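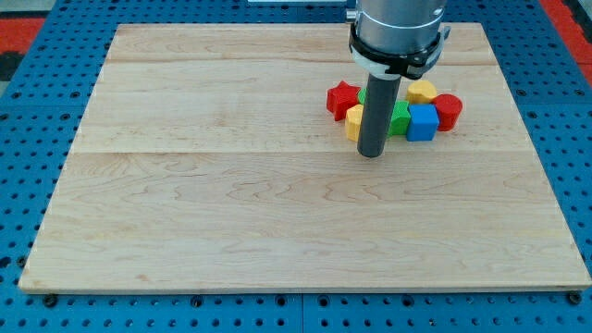
*Rod down among the blocks, upper right of the board.*

**Push policy looks great in the logs, but I don't believe the logs**

Posted by Ulises Ospina, May 13, 2026

I'm running a learned pushing policy on a tabletop setup: one arm, a straight rod for an end-effector, small colored blocks on a wooden board. Commands are short sentences like "move the red star away from the blue cube." The policy takes a camera image and the sentence and puts out a small x/y step for the rod. Height is held fixed by the controller.

My evaluation script says 892 successes out of 999 episodes. I watched a stretch of 100 of them myself and would have passed far fewer. The misses the script lets through are nearly all starts like the one in the picture, where the rod is already in the middle of a tight row. The policy shoves, four blocks move together, and the script is happy because the named block ended up far enough from where it began.

The success check compares the named block's start and end position, using a color-and-shape detector we got from the Walamach toolkit. The vendor notes call it "robust to partial occlusion." I have my doubts, given that we have two reds, two yellows and two greens in there and the rod hides part of one of the greens.

Is this a policy problem, a detector problem, or a bad metric? I'd like to know before I spend another week collecting demonstrations, which is what everyone on my team wants to do.

---

**Yesenia Tello**

Metric first. "The block moved" is a different claim from "the block moved relative to the thing in the sentence." If the command names two blocks, score the change in distance between those two. Add a penalty for how far the unnamed blocks travel, and report it as a separate number so it can't hide inside an average.

Then the detector. Don't take the occlusion claim on faith. Save the raw detections for your worst episodes and plot the identity of each block over time. With pairs of the same color I would bet on swaps: the tracker loses the green behind the rod, sees the other green, and hands it the old label. A swap gives you a nice large displacement for a block that never went anywhere. We had this on our Pacheco rig in April. After we relabeled by hand, 190 episodes changed from pass to fail, and the policy hadn't changed at all.

Two cheap things to try:

- Lift the rod and park it clear of the board before the first and last detection. You lose a little time per episode and both measurements get an unblocked view.
- Split the results by start condition – rod clear of the blocks versus rod inside the group. A single success rate over both tells you very little.

I'd hold off on more demonstrations until you have that split. If the policy does fine from clear starts, it may simply have seen few starts in clutter, and a random batch of new data won't fix that. You'd want to collect those starts on purpose.

One more question for you: does the controller ever let the rod rise during an episode? With height fixed, a rod that begins between two neighbors can only get out by pushing something. Some of your "policy failures" could be commands no planner could carry out cleanly from there.

---

**prurnside_dan**

Just use Vamow, it does tracking and planning in one and you don't need to write a success check. Works fine for us with default settings. Might need a faster camera.

---

**Ulises Ospina**

Yesenia, the rod never rises. I hadn't thought of those starts as unsolvable, but several of them probably are. I parked the rod for the first and last detection this morning and reran a small batch, and the label swaps at the endpoints mostly went away. The pass rate dropped too. I haven't done the split by start condition yet.

Dan, what does Vamow count as a success? I looked through the manual and couldn't find it.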